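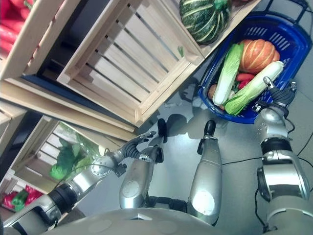 *Vegetables in a blue basket, with light wooden crates alongside.*

**On the proper handling of leaf vegetables**

The manner in which a kitchen receives its vegetables is seldom treated as a matter of policy. Menus are debated at length, and so are prices and portion sizes, yet the short interval between delivery and storage is left to habit. It is the contention of this essay that the interval deserves written guidance, and that the guidance should begin with the choice of container.

The shopping basket has much to recommend it. It is light, it may be rinsed in an ordinary sink, and its slotted sides allow air to pass. The wooden crate is the more handsome object and stacks well, but it holds damp and is difficult to clean in the corners. The dining hall at Paredes, which serves 300 meals on a full day, used crates for everything until last September. It now keeps them for potatoes and onions, and I believe the decision was a sound one.

A basket does, however, invite a particular fault. Being open and easily reached, it is filled to the rim, and whatever goes in first bears the weight of the rest. Carrots will tolerate this treatment. A Napa cabbage will not, or not for long. The outer leaves bruise along the rib, the bruises darken, and a cook working at speed will strip away more than is necessary in order to reach clean leaf. What is lost in this way is rarely entered in any record, although it has been paid for at the same rate as everything else.

The remedy is modest. Heavy roots should travel separately. Cabbages should be laid on their sides in a single layer, lifted from beneath with the whole hand, and never drawn out by a loose leaf. No kitchen requires new equipment in order to adopt these rules, and new staff can be taught them in a single morning.

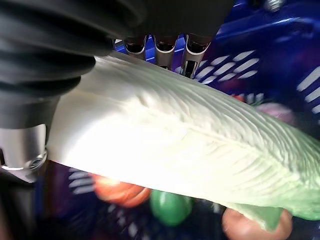

Marites Dimaculangan has put the contrary case in correspondence: that outer leaves exist to be discarded, that they protect the heart on its journey, and that a kitchen which frets over them has too little to do. Her objection merits a serious answer. The outer leaf does protect the inner one, and some trimming will always be needed. But a sound outer leaf is also food. It may be shredded into soup, salted, or used to line a steamer — and the decision to discard it ought to be made at the chopping board, by someone who has looked at it, and should not be settled in advance by careless stacking.

I would therefore ask that the next revision of the kitchen handbook include a page on receiving and unpacking, placed before the section on cold storage. The present edition gives 21 pages to crockery and none to this.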